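I got into this because a friend sent me a page claiming that the DJ behind the Gisemel records is worth eight figures. No source, no date, just the number in bold and a paragraph about childhood piano lessons. I make techno in a spare bedroom and play out maybe once a month, so I know a little about what this work pays, and I don't buy it.

Start with streaming. The last Gisemel single did fine. Not huge, fine. Take a small label like Rultari, which keeps half after costs (a normal deal, and I've signed worse), and what's left for the artist on a track like that is rent money. My own best month on streaming was 105 dollars, and I had a playlist placement at the time.

Then there are the gigs, where the money is supposed to be. Ederach, the festival everybody points to, sells 3000 tickets. Split that across four stages and two nights, pay for sound, security, insurance and portable toilets, and tell me where the giant fee comes from. I played the small tent there one November for 300 dollars and a meal voucher. The headliner got more, obviously. A lot more. But there's a long way between a lot more and a house in the hills.

What bugs me is how the number travels. One site makes it up, a second one copies it, and by the third it has turned into "reportedly." I found the same figure on five pages, with the same typo in the name of the Ferraro remix. Nobody asked a promoter. Nobody subtracted the manager's cut, the booking agent's cut, or taxes — and gross gets called worth as if flights were free.

I could be wrong. There may be family money, or an ad deal I never heard about, or a sample pack that sold like crazy. People do get rich at this. But if you're 19 and deciding whether to quit school over a number in bold type, please ask whoever wrote it how they got there.

I'm back in the studio most nights after 9 pm, trying to finish a B-side that has had the same bad snare since spring. Comments are open.

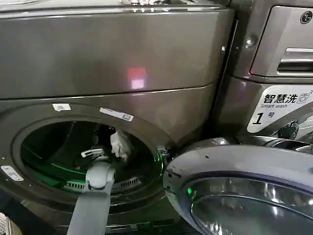
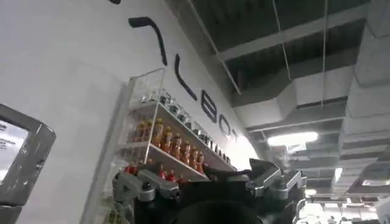
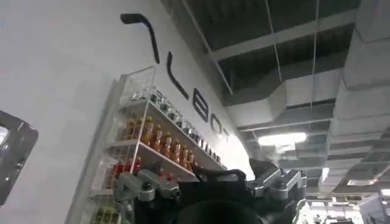
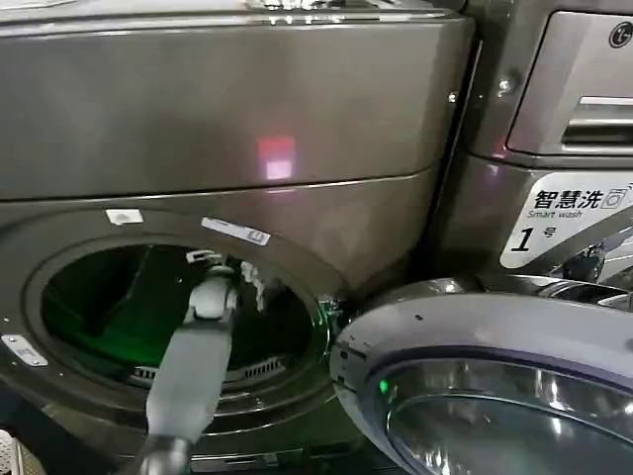 Ferraro remix owner here, on vinyl, and I think you're too hard on the festival money. Ederach is one weekend. The people at that level play 50 more like it every year, plus private parties that never get announced. I still wouldn't say eight figures, but I'd go higher than you did.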